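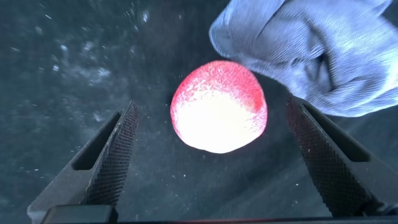

Round, red and speckled on top.

Living > Small Spaces > Storage

Two Baskets and a Black Cloth

By Yeshi Araya

I have owned every kind of organizer a person can buy, and the one that finally got me excited about tidying is a plain wicker basket. A pair of them, to be exact! I picked up the habit from Lensa Wolde, who rents out kitchen tables for craft mornings in Villanueva and has more odds and ends to put away than anyone I know.

Her method starts with a dark cloth over the table. Everything goes on it first, the mugs and the bottles and whatever rolled under the bench, and pale things show up beautifully against it. Then the baskets come out, side by side, and the sorting begins. Cups and small household stuff go to the left. Bathroom bottles go to the right, along with the play food, and I argued with her about that one for most of a morning. Toy bread next to a spray can? "It's where there's room," she told me, and went on sorting.

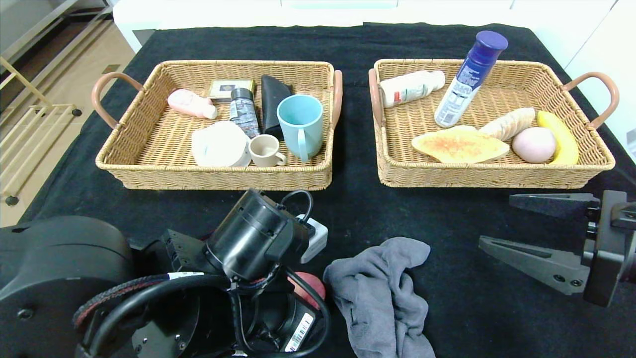
What I love about wicker is how forgiving it is. A tall can can lean against the side with its cap poking over the rim, and you still find it at a glance. A little espresso cup sits happily in the front row, and a mug with a good handle is easy to grab from a corner. Leather on the basket handles is a real pleasure too, much kinder on the fingers than bare cane when you carry a full load down the hall (I do, twice a day, usually with a toy banana riding along the edge).

Shallow is better than deep. I learned that in December, when I bought an enormous Clalevik trunk and lost a glasses case in it for 5 weeks. Now nothing at my house goes in a basket if it has to be buried under something else — the flat boxes stand up at the back, the cups come forward, and bottles can lie down if they close tightly.

Play food deserves a word of its own. Children will put away a peach or a slice of toast long before they'll put away a sock, and I let mine do the whole right-hand basket. They're fast, they're loud, and they have strong opinions about where the bread goes. Last week the bread went in with the cups, and I left it there.

Related
Trundlow: the folding cart we keep borrowing
Cane, willow, rattan: how to tell them apart
A hallway shelf from Velov, one year on
Reader kitchens: 378 square feet and a very big table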